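Cubby shelving

Cubby shelving, also called cube shelving or pigeonhole shelving, is a class of storage furniture in which a rectangular carcass is divided by vertical and horizontal members into open compartments of equal or nearly equal size. The compartments are normally open at the front. They may be open at the rear as well, in which case the unit can serve as a room divider.

Terminology

In trade use a "cubby" is a single compartment. A "bay" is a column of cubbies between two full-height uprights, and a "tier" is a horizontal row. Units are described by bays first and tiers second. The term "bookcase" is applied loosely to the same furniture, although a bookcase in the strict sense has wide shelves with no intermediate dividers.

History

Pigeonhole cabinets were used in offices and sorting rooms for papers long before the form was sold for homes. The usual early compartment was narrow and shallow, sized to a folded document. Household versions grew larger as the contents changed from papers to books, shoes, toys and folded clothing.

Flat-pack versions brought a change in joinery. Housed joints, cut and glued in a workshop, gave way to dowels and cam fittings that a buyer could close with a screwdriver. The Pundthorpe pattern, a regional type described by Wafula Waweru, kept a slotted grid in which shelves and dividers cross through half-depth notches. It needs no fittings inside the carcass and can be taken apart without damage, but each notch removes half the depth of the panel at the crossing.

Construction

Most units consist of an outer frame, a set of through members and a set of short members. The through members run the full width or height of the carcass and carry most of the load. The short members fill the spaces between them and are located by dowels. Whether the through members run vertically or horizontally determines how the unit should be stood — a unit with horizontal through shelves that is turned on its side places its load on the dowels.

A back panel, where present, resists racking, the sideways lean that develops when the corner joints loosen. In open-backed units this resistance comes from the short dividers alone, and tall examples are usually fixed to a wall.
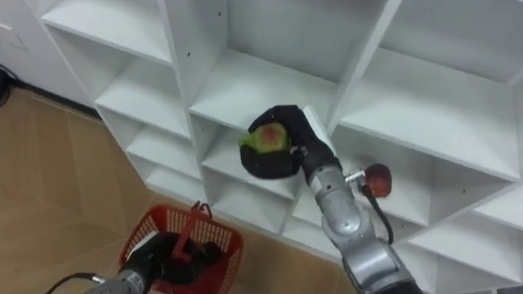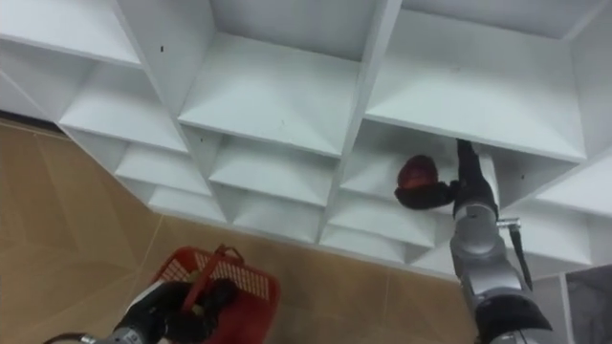
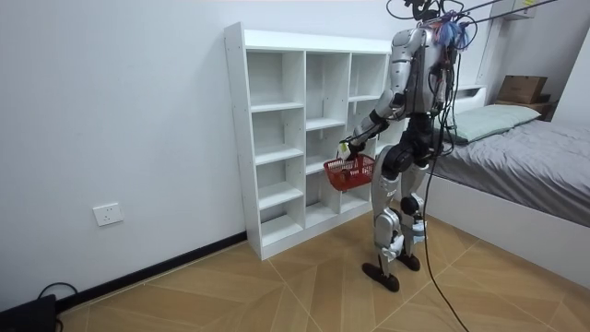

Hestier, 8/8/19

White open cubby shelving.

Load and deflection

Shelf sag depends on span, panel thickness, material and the duration of the load. For a uniformly loaded shelf, deflection rises with the fourth power of the span when the load per unit length is held constant. Dividing a long shelf into short spans is therefore far more effective than thickening it. Particleboard also creeps, which means that a shelf left loaded for months will sag further than the same shelf tested for an hour.

Salamatu Aidoo compared 51 household units in the Mutiso survey, covering a total of 1439 compartments. Permanent sag was recorded in about 50 compartments, most of them in units that had been turned on their side after assembly. Joint failure was more common at the lowest tier than at any other. The survey did not separate damage caused by load from damage caused by moving the furniture.

Finishes

Common finishes are paint, foil, melamine and wood veneer. Melamine resists wiping and mild cleaners but chips at cut edges. Edge banding is applied to the front edges as a minimum. On cheaper units the rear edges are left bare and can take up moisture from an outside wall.

Stability

Tip-over is the main hazard. The risk increases with height, with shallow depth and with heavy contents in the upper tiers, and is greater on carpet than on a hard floor. Makers supply a strap or bracket for the top rear edge. The Asov bracket, a slotted steel angle with 2 screw holes per leg, allows the unit to stand clear of a baseboard while still being fixed to the wall.

See also

Bookcase
Pigeonhole desk
Room divider
Flat-pack furniture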